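The Robot Subscription Wants to Be My Coworker

Norneck has a new offer for small businesses, and I have spent more of this winter thinking about it than I have spent thinking about my own family. The product is called Wuva. It is a pair of arms on a base, a laptop's worth of software, and a monthly plan with a skills library you pick from like toppings. The sales deck says "hire, don't buy." The contract says lease, nine pages, and you can't return it in the first year.

I should say where I stand. I like robots. I worked for a long time next to a palletizer that did one thing, did it all night, and never sent me a survey. So I'm not one of those people who sees a gripper and starts in on the movies. My complaint is with the way this one is being sold, and with what we are all agreeing to call a skill.

The base plan comes with nine of them. Wipe a surface. Sort by color. Open a drawer. Hand over an object. Write on a board, which is the one the salespeople are proudest of and the one I find hardest to picture anybody needing. I've been to a lot of meetings. In none of them did the trouble come down to a shortage of hands at the whiteboard.

Still, I get why they lead with it. Writing is hard for a machine. You have to hold a thin thing at an angle, push enough to leave a line and not enough to shove the board off the table, and then go somewhere on purpose. Any engineer will tell you that is a fine piece of work, and the engineer will be right. The person signing the lease is a bakery owner with a dishwashing problem, though, and she is being shown penmanship.

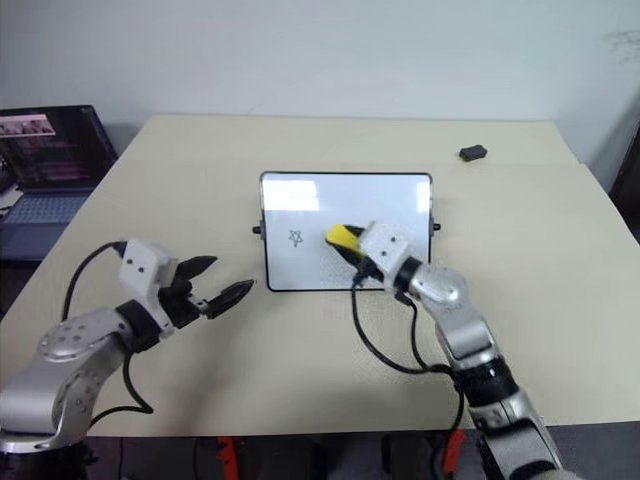 The trick in the pitch is an old one. You show a hard thing and let the customer assume the easy things come free. If it can write, surely it can load a tray! But hard for a robot and hard for a person are two different lists, and they barely overlap. A kid can dig the last fork out of a sink full of gray water. I would want to see Wuva do that on somebody else's insurance.

Then there is the money. Extra skills are sold one at a time, and each needs what Norneck calls a site adaptation, meaning a technician comes out and walks the arms through the job in your building, with your trays. I have no problem paying for that. It is probably the most honest part of the whole business, since it admits that your kitchen isn't their lab. What bothers me is that it lives on page seven, under a heading about wellness checks. Two adaptations are included. After that you call Kiltau, the service partner, and you and Kiltau get to know each other.

Compare that with Sowa, which sells a dull single arm with a dull manual. The manual runs 171 pages and I read it, because I am that kind of guest. There is a whole chapter on what the arm should not be asked to pick up. Wet bags are in it. So are grapes. I have never trusted a company so fast in my life. Sowa's arm can't write on anything, and the brochure doesn't call it a teammate. It calls it a unit.

I'm aware that "unit" doesn't move a lot of units. Small shops are short of people and tired, and "teammate" is a lovely word to hear when you've been closing by yourself since July. That's the reason I'd like the word used carefully. A teammate notices the floor is wet. A teammate can be asked to stay late and can tell you where to put that idea. What Norneck leases is a tool, maybe a very good one, and it would lose nothing by being sold that way.

So if Wuva comes to your town, go to the demo. Eat the pastries. When they finish at the whiteboard, pull one of your own trays out of your bag — the bent one, with the label half peeled off — and ask them to try that, and then ask which page the price is on.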